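Call for participants: people who do chores, at home or on the shop floor

We are looking for people to spend a few hours with us at Dostelside and help us answer a question that sounds simpler than it is: can a machine do the ordinary jobs yet? We mean opening a door and going through it, putting the groceries away, wiping down a counter, restocking a low shelf at the end of a long shift. You do not need to know anything about robots. If you have kept a house going, or cleaned offices, or worked a stockroom, you know more about this than most of us do, and we would dearly like to hear from you.

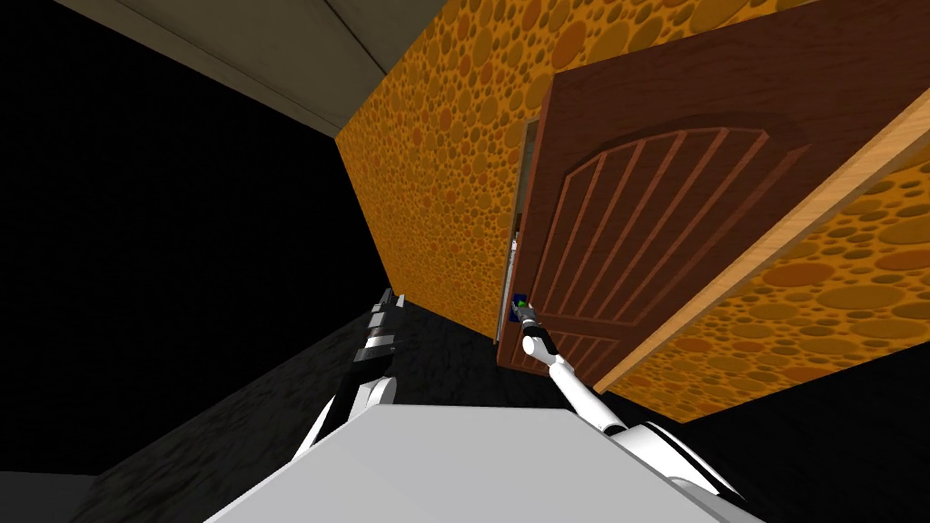 Dostelside Household Notes, Issue 29

The study is called Hamada, and it has been running since February. Our part of the work happens mostly in simulation, where a robot can try the same door all night long and the only thing that gets worn out is the computer. Doors have kept us busy for longer than we like to admit. A person reaches for a handle while talking to somebody else, with a bag of laundry on one hip. A machine has to find the handle, get its gripper against it at a useful angle and then work out which way the whole thing wants to swing, and we are still arguing among ourselves over what should count as doing that well. Is it enough for the door to be open? Should it be opened the way you would want it opened with a baby asleep in the next room? We would rather ask you than guess.

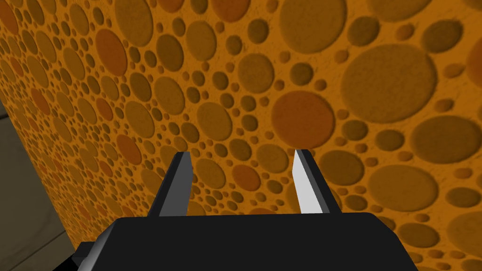 Taking part means coming to one session, which lasts four hours with a proper break in the middle (there will be soup, and a second soup for anyone who can't have the first). You will watch recordings of simulated chores, some seen from over the robot's shoulder and some from right behind its gripper, and tell us in your own words what you would have done at that moment. A few of the rooms are decorated in ways you may not care for at home. When the two fingers are standing wide open in front of a great stretch of orange spots, it can take a moment to get your bearings, so please take that moment, and say so if you are lost. "I have no idea where I am" is a perfectly good answer and we write it down like any other.

After the break we talk, in groups of four, and this is the part people tend to enjoy. Bring your opinions. Tell us which chore you would hand over tomorrow and which one you would never let a machine near, and why the stockroom at your old job was laid out so badly.

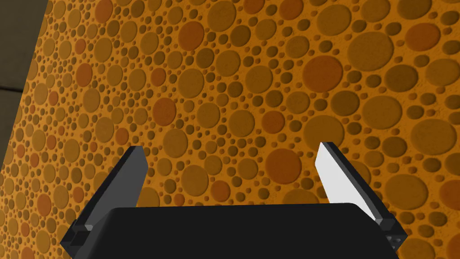 We also like to hear from people who think the whole idea is foolish. Gilmar Lopes, who runs the sessions, spent years on the floor of a furniture store before coming to us and has plenty of doubts of his own, so you will be in good company.

You should be 18 or older and comfortable watching a screen for stretches of the afternoon. Sessions are held in English. Large-print sheets are available, and the room is step-free.

We have places for over 900 people across all our sites, 913 to be exact, and the Skandholm and Clollberg sessions are filling up first. Lunch and local travel are covered, and there is a thank-you payment at the end of the day.

To put your name down, write to Gilmar Lopes at the Hamada study desk, Dostelside, by 17 Mar 2024. Tell us a little about the work you have done, paid or unpaid, and which site you can get to.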